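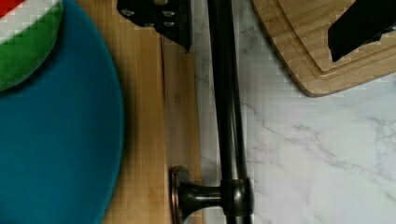

From the software side of the kitchen bench

It has been a busy stretch for those of us who look after the planning and perception code, and since the last few issues were mostly about motors and mounting plates, we asked for a page to ourselves this time. Thank you to everyone who wrote in after the spring issue asking what happened to the grasp planner. The short answer is that it's still with us, it has been taken apart and put back together, and it behaves a good deal better around long thin things than it used to.

Long thin things were our trouble for most of the winter. A rod or a bar has no obvious place to hold it, and the old planner would score every spot along the length almost the same and then change its mind between one camera update and the next. You'd watch the arm come down, drift a little one way, drift back, and hover there like somebody choosing a melon. The scoring now remembers the last choice it made and asks for a clearly better candidate before it will switch. We borrowed the idea from the way our thermostat works at home (some of you will have guessed which one of us that was) and it took an afternoon to write and the better part of a month to tune.

The other half of the job was the segmentation. Dark, slightly shiny metal on pale stone sounds easy, and along most of a bar it is easy, but the highlights used to split one object into two or three, and a marble pattern with gray veins in it didn't help matters. Skuseck, our labeling tool, now lets you join pieces with a single drag and carries that correction forward through the rest of the clip. We relabeled 600 clips that way, with a great deal of tea, and retrained from there. End brackets and collars get their own label now too, so the planner can be told to keep the fingers clear of them when it picks a spot.

If you are pulling the new build, please read the notes on the wrist camera first. The transform between the wrist camera and the tool is now read from the Budico config file at startup and is no longer baked into the launch script. Anyone with a private copy of the old script will get a polite warning and then a grasp that lands to one side of where you wanted it. We did this to ourselves twice in one morning, so no hard feelings if you do it too.

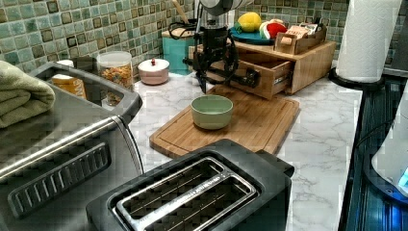 Drawers are the next big piece, and I'll admit they're the part I enjoy most. Opening a drawer means the planner has to stop thinking of the world as a set of loose items and accept that some things slide along one line and no other. In Byun, our task layer, a drawer is now a proper joint with a direction and a limit, both estimated from the first small pull. If the estimate is off, the controller goes soft sideways and lets the drawer guide the hand for a bit – much the way you'd ease open a sticky one at your grandmother's house. The scene model also knows now that whatever is sitting on top of a box belongs with that box, so if the box shifts while we're tugging at it, the tray and everything on the tray get their positions updated as well. Before this, we had a lemon that the software believed was floating in the air, and it would plan very careful paths around it.

Planning time has come down too, mostly from throwing away collision checks that never mattered. With a cluttered counter the old build took some 800 milliseconds to find a path, and the new one averages 100 on the same recordings. The cables on the arm are still modeled as one fat cylinder, which makes it shy about reaching in close to tall items at the back of a counter. There's a branch for that, and it's open to anyone who would like to spend time with it.

A word about the replay viewer, as several of you asked. Arnine will now show the wrist view and the room view side by side on one timeline, with the planner's top 12 candidates drawn over whichever one you click. Scrubbing backward still stutters on older laptops. If yours does it, send the log along with the complaint and we'll be doubly grateful.

The build and the notes are in the usual shared folder, and we'll be doing a walkthrough in October at four in the afternoon, day to be settled once we know who can have the big screen. Bring your own recordings if you have them, especially the ones where it all went wrong!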